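Saturday, late, kettle on

I promised myself I would write the gripper business down before I forgot which one I had sworn at. So. We have two on loan and one arm to hang them from, and by the end of the month somebody has to sign for one and post the other back. The Flonisau is the soft one, three rubbery fingers that close like a tired sea creature. The Stindemen is the plain parallel sort, two flat jaws and no opinions. The arm is the Lavik, same as ever, with the same grinding noise in the wrist that the makers say is normal.

Etelka Tóth wants kitchens. She has wanted kitchens since the spring, on the grounds that any fool can stack blocks on a bench, and she has drawn up a list of jobs that a person does at a sink without thinking. Fill something from the tap. Shut the tap off. Fold a cloth. Put a lid on a thing. My part today was to sit with the head camera recordings of the hands, write down every grip, and then decide which of our two candidates could be trusted with any of it.
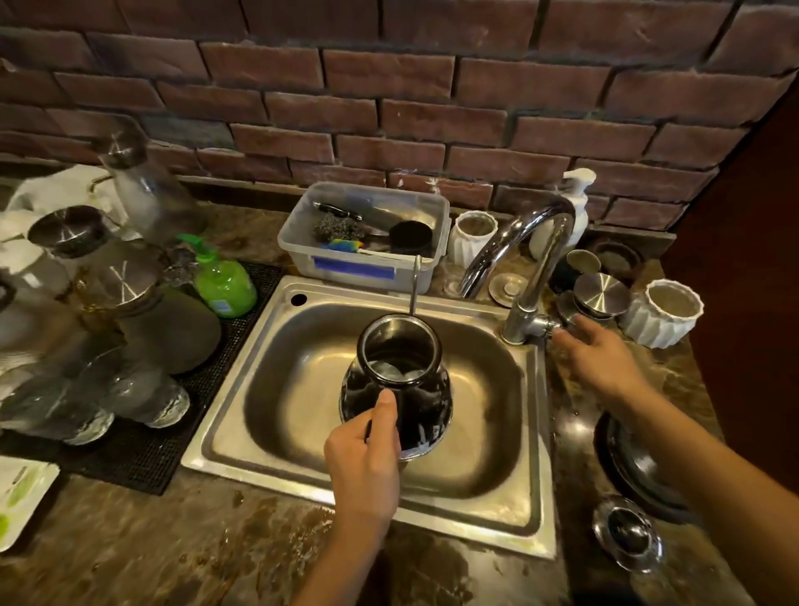 The Stindemen ought to be good at taps. A lever is a lever, and flat jaws will shove one all day. On the bench it turned our test lever 178 times before I got bored and let it rest, and it never once let go. What it can't do is anything round and shiny. I put it on a steel jug with water in, and the jug revolved slowly in the jaws like something in a shop window, and then I mopped. The hand in the recording has a fat, glossy pitcher tipped under the stream while the other hand is already at the tap handle, and I watched that bit over and over with real bitterness. Two jobs, two hands, one trickle of water. We have one arm. Etelka says we can fake it by clamping the jug. I said that by the same logic we could fake the arm by clamping me.

The Flonisau held the jug beautifully. It also held it for eleven seconds after being told to stop, having apparently grown fond of it.

Lunch was a cheese roll over the calibration sheet. I have now got butter on the bit about lens distortion, so if the depth readings come out odd next week we will know where to look.

After lunch, camera trouble. The Villaseñor sits on top of the wrist and is supposed to tell us how far off things are, and it copes very well until the thing is polished. It looked at a steel lid and reported a hole going down to the cellar. It looked at glass and reported nothing whatever. The old camera is worse in poor light but at least it knows when it's guessing, and leaves a tidy black gap where the answer should be. I'd sooner have the gap. I have written this in the comparison table under "manner".

The table, by the way, is now larger than the report it belongs to. The controller logs 4,000 lines a run, and today's longest stopped at 3,782 with no message, which suggests it went home early. I would have liked to do the same. Restarted it, and it was fine, so I've learned nothing.

Then cloth. I had been putting cloth off.

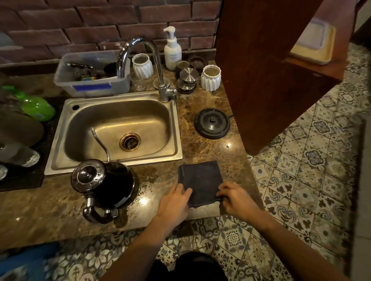
Cloth is where both of them fall to pieces. The Stindemen can pinch an edge, if the edge is sticking up and you've been polite to it. It lifts one layer or all of them, and there is no telling which until the thing is in the air. The Flonisau can't pinch at all. It gathers. Ask it for a corner and it comes up with a fistful and holds it out to you, rather proud.

What the hands do is annoyingly simple when you slow it down. One presses on a corner, flat, and the other takes hold of the opposite edge. The pressing is the half we haven't got. I spent the last hour trying to get the closed Stindemen to lean on a tea towel while I did the gripping myself, so for a short time I was the second arm, and I may say I was the better one. It leans too hard. The worktop squeaked. There's a force limit somewhere in the controller menus, and I found it just as I was packing up, set to a number with no unit after it.

Where I've got to: Stindemen for the tap and for lids, Flonisau for the jug, neither for cloth. Etelka will ask for one name, and I shall say Stindemen - cheaper to mend, and it lets go when asked. She'll say Flonisau because of the jug. We'll go round that roughly until May.

To do on Monday: new pads for the jaws, something grippier. Tape over the shiny lid and try the Villaseñor again. Ring Lavik about the wrist. Take the wet towels home and wash them.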